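From the repair bench

Hello again from the back room at Marcombe! February has been a busy one, mostly because so many of you cleaned out your closets over the holidays and found an old desktop behind the winter coats. Keep them coming. We have 19 waiting on the shelf right now, and Salma Helmy has already claimed the corner by the radiator for the ones that just need a good dusting.

I spent most of a morning last week with the side panel off a Dell, and it reminded me how much I like the older office machines. There's room to get your hands in! You can see where everything goes, the boards are labeled if you squint, and even the cables mostly make sense once you've followed a few of them with your finger.

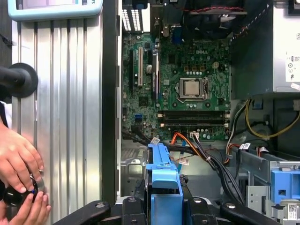 If you're opening one up at home for the first time, unplug it, lay it flat on its side and take a couple of phone pictures before you touch a single connector. I skipped that step once and spent an entire evening guessing where a skinny little front panel wire belonged (Kenza still brings it up). A soft brush and some canned air will get you most of the way - just hold the fan blades still while you spray.

And check the coin battery! It's the round silver thing on the motherboard, the size of a quarter or a bit smaller. When a computer keeps forgetting what day it is, that's the first thing I swap. We keep a little jar of new ones by the door, so take one and drop a dollar in the can.

We're still short on memory sticks and decent keyboards, so if you have any in a drawer, bring them by. The next open bench starts at 6 p.m. and Mahmoud Hajji has promised to bring his good screwdrivers.

- Sanaa Bennani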